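El cajón donde acaba todo

Reportaje. Cocina y casa

Los cajones de los cubiertos suelen estar bien. Tienen un uso claro, se abren varias veces al día y cada cosa vuelve a su hueco. El problema está en el otro, el de al lado o el de abajo, donde conviven un destornillador, cuatro bolígrafos, unas tijeras y un cucharón que no cabía en ningún sitio. Florencia Paredes lleva 11 años ordenando cocinas ajenas y asegura que ese cajón aparece en casi todas las casas, grandes o pequeñas.

Paredes trabaja para Furkeo, un servicio de organización doméstica que atiende por encargo. Cobra por mañanas. La primera hora no ordena nada: abre, mira y toma notas en un cuaderno. Después saca cosas.

La cocina de este reportaje tiene una isla con encimera de madera maciza, de listones, y un cajón hondo con frente de madera clara. El interior es blanco. Al fondo hay una bandeja negra con divisiones, y a su alrededor lo que no ha entrado en ella.
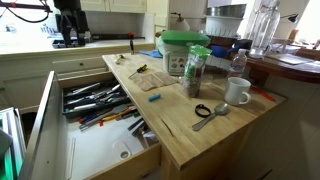

La isla, con el cajón abierto y parte del material de trabajo encima.

El cajón hondo

Un cajón hondo es cómodo para guardar ollas y bastante malo para guardar objetos finos. La bandeja organizadora resuelve una capa, la de arriba o la de abajo según cómo se coloque, y el resto de la altura se pierde. Lo habitual es que lo que no entra en las divisiones se quede suelto en el suelo del cajón y termine cruzado. Al cerrar, un mango se levanta y hace tope.

Paredes propone dos salidas. La primera es una segunda bandeja que corra sobre la primera, siempre que queden unos centímetros libres hasta la encimera. La segunda, más barata, consiste en reducir. De cada tipo de herramienta se queda una en la cocina y las demás se van al trastero o al armario de la entrada. Con los bolígrafos hace lo mismo: los prueba en un papel, tira los secos y deja tres.

«La gente compra la bandeja antes de saber qué va a meter», dice. «Luego la llena hasta arriba y piensa que necesita otra.»

Su método para medir es sencillo. Se toma el ancho interior por delante y por detrás, porque en los muebles con años no siempre coincide, y se resta un centímetro. Las bandejas extensibles le gustan poco: con el uso se abren solas y dejan un hueco en medio donde se cuelan los clips.

Qué se queda encima

La encimera plantea otra discusión. Oğuzhan Gündoğdu, carpintero, tiene un taller pequeño llamado Ertürk y restaura tableros de cocina. Prefiere verlos despejados, aunque reconoce que en una casa con gente eso dura poco. Lo que más le preocupa son los objetos que retienen agua debajo: una taza que acaba de salir del fregadero, un bote con la base mojada, un anillo de goma olvidado durante una semana.

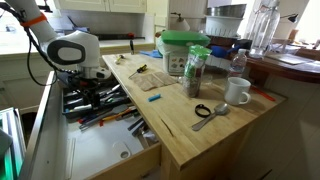 Una taza blanca, una botella pequeña de agua y una cuchara, junto a los destornilladores y el bote de tapa verde.

La madera de tablero absorbe y suelta humedad todo el año. Se mueve, y con el tiempo puede abrirse por una junta o por el propio listón. Gündoğdu distingue entre la grieta superficial, que se limpia, se rellena y se lija, y la que atraviesa la pieza. Para saber cuál es, pasa una tarjeta fina por la abertura y mira por debajo con una linterna. Si la tarjeta se hunde, conviene desmontar.

El mantenimiento normal es aceite. Él aplica uno para uso alimentario, con un trapo de algodón, siguiendo la veta, y retira el sobrante a los veinte minutos. En una encimera nueva repite cada semana durante el primer mes. Después basta con hacerlo cuando las gotas dejan de quedarse redondas sobre la superficie. El material para un año, en un tablero corriente, le sale por unos 19 euros.

Los posos de café y las hojas de té manchan si se quedan húmedos sobre la madera. También algunos paños de color, así que los escurre bien y los cuelga.

Zonas, aunque sean pequeñas

Tanto Paredes como Gündoğdu recomiendan repartir la encimera por usos. No hace falta marcar nada. En una isla como esta, el lado cercano al fregadero puede quedar para lo que se lava y el fondo para los recipientes altos, que así no estorban al cortar. Los paños, doblados, ocupan menos y se secan peor; si están usados, van a una barra.

Las herramientas de bricolaje merecen una decisión aparte. Un destornillador en la cocina tiene sentido, hay asas y bisagras que apretar. Paredes lo guarda en un estuche con cremallera, separado de lo que toca la comida. Las cucharas de helado, por su forma, son el objeto que peor se lleva con las bandejas, y ella las pone con los cucharones.
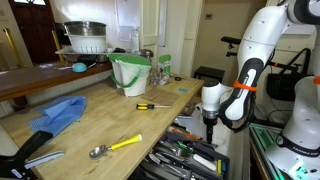

El escurridor y los coladores

Una balda elevada junto a la encimera sirve para el escurridor, a condición de que tenga bandeja. El agua que cae sobre madera oscura deja cercos blancos que luego cuesta quitar. Paredes apila el colador con la olla solo cuando los dos están secos, con el más ligero arriba si la forma lo permite.

Los sacos y las bolsas abiertas van aparte. Una vez empezada la bolsa, lo mejor es expulsar el aire, doblar el borde y cerrarla con una pinza, o pasar el contenido a un bote con tapa. El plástico vacío se tira en el momento.

La última media hora

Furkeo da por terminado el trabajo cuando el dueño de la casa encuentra tres cosas sin ayuda. La prueba se hace el viernes, con la cocina ya en uso. Si falla alguna, Paredes cambia el sitio del objeto y deja el resto como está.

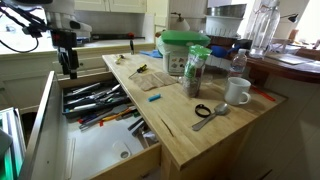
Bandeja llena al fondo del cajón; la parte delantera queda casi libre.

Dejar libre la parte de delante es una costumbre suya. Ahí van a parar las cosas del día, las llaves o un recibo, y cada domingo se vacía. Una mañana de trabajo cuesta 200 euros, sin contar bandejas ni estuches, que el cliente compra por su cuenta.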